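This site uses cookies to remember reading preferences. Accept | Manage settings

Sorting container

A sorting container is a shallow or boxed vessel used to hold small loose items while they are separated by type, size, or color. The term covers open trays, divided trays, and lidded boxes. Sorting containers are found in workshops, classrooms, sewing rooms, and mail-order packing areas.

Types

The open tray is the simplest form. It has a flat floor and a low raised rim, and it is usually molded in one piece. Rounded corners make it easier to sweep out small parts by hand. Trays are often made in strong solid colors so that pale or metallic items show up against the floor.

The lidded box has higher walls and a closure, commonly a latch along one side. Clear plastic is preferred where the contents must be identified without opening the lid. Ribs molded into the plastic add stiffness and limit warping.

Divided trays combine several compartments in one base. They take longer to clean than open trays and cannot hold items larger than a single compartment.

Materials

Most current containers are injection-molded polypropylene or polystyrene. Polypropylene bends without cracking and is suited to hinged parts. Polystyrene is clearer but more brittle, and it may fracture at the latch when dropped. Glossy finishes wipe clean easily but reflect overhead lighting, which can make small items hard to see.

Use

In the two-container method, mixed items are kept in one vessel and moved one at a time to a second, empty vessel. The two are placed side by side with their long sides parallel — a layout that keeps the hand movement short.
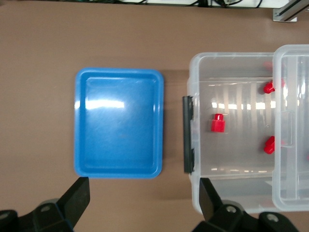

The method was described by Simone Dantas in a storage manual written for the Caldeira parts depot, which held nearly 3,000 small fittings in 46 boxes. Dantas recommended an open tray for the receiving side, with the lidded box kept as the source. Lionel Caron later reversed the order at the Drernton workshop, on the grounds that a finished batch could then be latched and shelved at once. Both arrangements remain in use.

Care

Containers are washed in warm water with mild detergent. Abrasive pads scratch clear plastic and reduce visibility. Boxes should be stored with the latch released to avoid strain on the hinge.

Related articles
Alitz drawer system
Compartment box
Parts bin
Trandier stacking tray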